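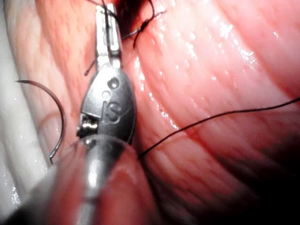 About Bimine

Bimine is a nonprofit school for people who publish online in places where doing so can get them into trouble. We teach bloggers, citizen reporters, translators, site moderators and independent developers how to keep their accounts, their sources and their work safe. Our office is in Jamitberg and most of our classes are held over the internet.

What we teach

Our main course is called Ernska. It runs for seven weeks, twice a year, with the second session starting in June. Students learn how to set up and store passwords, how to encrypt a laptop and a phone, what to do when an account is taken over, and how to move a website quickly when the host takes it down. Two of the weeks are about law: what police can ask for at a border, what a hosting company may hand over, and how to find a lawyer before you need one.

Each Ernska class is limited to 20 students. We have been asked many times to make the classes larger and have decided against it. Students talk about their own situations in class, and they stop doing that when the group gets too big.

Shorter workshops are open to newsrooms and local groups. They last one afternoon and can be given in English, Spanish or Arabic. The most requested is on shutdowns — how to keep a small news site readable when a country's mobile network has been switched off.

Ding

Ding is the check-in tool that we build and maintain. A person sets a schedule, such as once every evening, and presses one button to show that they are all right. If they miss a check-in, Ding sends a message they wrote in advance to the contacts they picked. It can also lock their shared folders and sign them out of listed accounts.

We started Ding after a former student was detained on the way home from work and her family did not learn about it for several days. By then her email had been read and several of her contacts had been called in for questioning. She helped us write the first version of the instructions.

Ding is free and the code is open for anyone to read. It does not collect location. Messages are encrypted on the user's own device, and we cannot open them, so please keep your recovery phrase somewhere safe. We can't reset it for you.

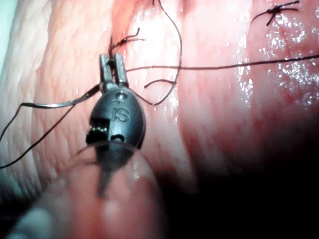
Tip of a surgical instrument near a tied suture knot.

Who we are

Bimine was started by Ivana Durán, who is still our director. She ran a hosting service for small news sites before that and spent much of her time answering takedown letters. The first classes were given in the back office of that company, in the evenings, with borrowed laptops.

We now have a small paid staff made up of teachers, two developers and a case worker. The case worker answers requests from people who have been threatened or whose coworkers have been arrested. We don't publish the full names of our teachers. Several of them have relatives in countries where our website is blocked.

So far 923 people have finished the Ernska course. Nearly 3000 have taken a workshop. We do not keep lists of students after a course ends, apart from a count and the country, and the country only if the student agrees.

How we are paid for

Most of our money comes from private foundations and from individual donors. Newsrooms that can afford it pay a fee for workshops, and those fees cover places for people who can't. We do not take money from governments, police agencies or companies that sell surveillance or filtering products. Our yearly accounts are sent to anyone who asks for them.

Things we don't do

We are not a law firm and cannot represent anyone in court. We don't run public campaigns for people in prison, although we will put families in touch with groups that do — and we will help those families secure their own phones first if they want that. We don't recover hacked accounts for the general public.

Applying

Applications for Ernska are made through the form on our Courses page. You do not need a technical background. You may apply under a pen name, and we will ask for one reference from somebody who knows your work. If the form is blocked where you are, a friend abroad can fill it in for you.

Workshop requests go to the office in Jamitberg. Please tell us how many people will attend, which language you need and whether the room has a wired connection.

Page last updated 02/08/2024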